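Notebook, Wednesday, December
Open day at Jullov, home handling demo

Got there at 9:40, demo started at ten. Jullov runs the cloth work out of the apartment set on the second floor, and the Zeria people had the kitchen side, which I skipped. The morning block was hand-held gripper on a bed, white terry cloth, pick and release. We were allowed to try it after the first run.

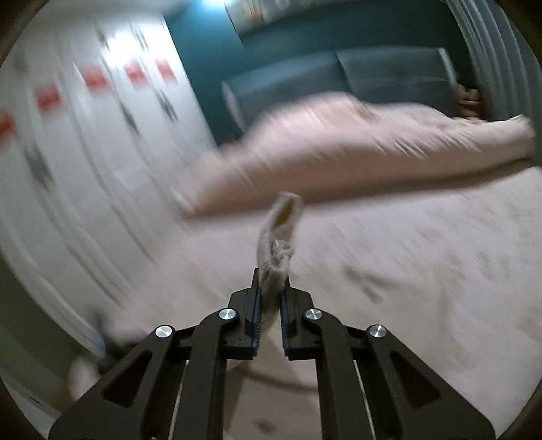 Their dataset for this task stands at 1803 episodes, 227 of them on terry. They want 400 before they retrain. I asked what they do with bad grasps and the answer was that they keep them and tag them. We throw ours out. Worth bringing up at our next review.

Feel of the tool: lighter than our Godoy unit, and the trigger travel is longer. I kept closing too early. The ridged blue pads hold pile fabric well when you come in on a fold. On a flat part of the cloth I got nothing three times in a row, then changed the approach angle and it was better. Wrist was sore by lunch.

Quick moves are a problem for the video. Their rule is to slow down for the last 38 mm before contact and again right after lifting. They reject a clip if the background smears for too long, but had no fixed limit written down. Ask for the checklist.

A patterned bedspread is harder for their segmentation than a plain sheet, so they record on both. Off-white on pale pink is the pair they complain about most.

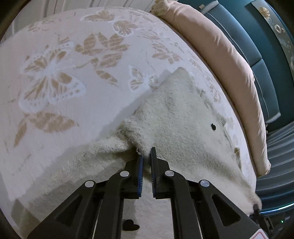

To do

Send thanks to Jullov and ask for the tagging sheet.
Try fold-first approach on our bench with the Godoy.
Price replacement pads from Prostska, ridged type, two sets.
Book the small room for a terry session, afternoon only.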